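Volbridge equipment helpdesk
Request: second two-arm cell, quote and parts list
Opened by: Marichka Palamarchuk
Handled by: Brijesh Semwal
Opened: March 2020
Status: waiting on supplier

Marichka Palamarchuk wrote:

We want to order a second cell for the packing trials and I need a parts list that finance will accept. The quote from Feng covers the two arms and the rail but says nothing on the enclosure, the wall panels or the cable sets. Nandeo quoted for the enclosure only. Between the two I can't tell what is missing, and I don't want to find out in April when the crates arrive.

Also, the Feng quote has a line for "conduit, 2 off, optional". Do we need it?

Brijesh Semwal wrote:

Thanks, both quotes received. I went to the existing cell to check them against what is fitted. 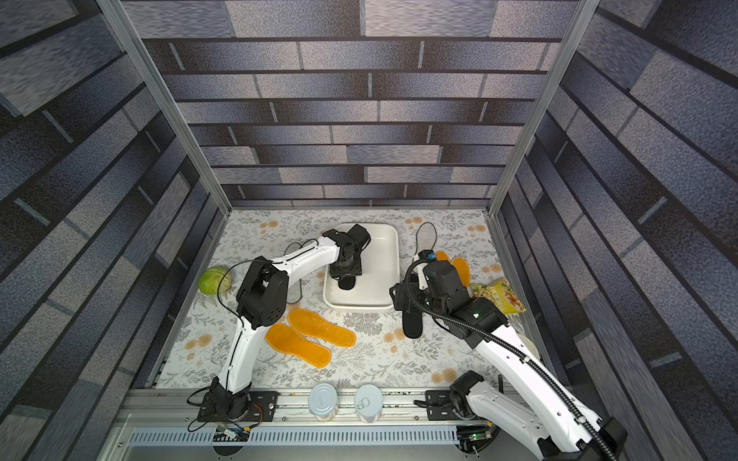

The conduit line should stay in and be changed from optional to required. I would order both, one per arm. On the present cell the right arm has black corrugated conduit wound along it up to the wrist, while the left has thin black cable looping out at the elbow over the cloth. I'd like the new cell to have the same on both sides.

Missing from both quotes so far:

Wall panels, brick print, for three sides
Vented strip for below the front rail
Small circuit boards at the arm bases
Spare gripper fingers

The rail and mounting plates are in the Feng quote. The corner posts are in the Nandeo one.

Marichka Palamarchuk wrote:

Good, conduit goes in as required. Irow can print the panels for 590, delivery included. Finance will ask why we can't use plain board. Can I say the walls need to match so trial results can be compared between cells?

What about consumables? I had put in 90 for trays, cloth and test items, and I was told that was too low.

Brijesh Semwal wrote:

Yes, that is the right reason for the panels. Please ask Irow for the same print, all three panels from one batch.

On consumables, I think 90 is fine for the first order if we share stock between the cells. The tray is a plain white one and easy to replace. The insoles are the part I would watch – we need the black as well as the orange.

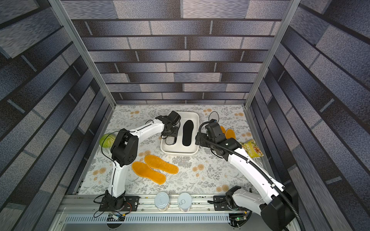 Black insole in the tray, orange ones on the cloth.

Marichka Palamarchuk wrote:

Added black insoles to the list. I have asked Feng to requote with the conduit, the boards and the spare fingers as separate lines. Nandeo are checking whether they can supply the vented strip. Please keep this open until both have replied.

Brijesh Semwal wrote:

Left open. Status changed to waiting on supplier.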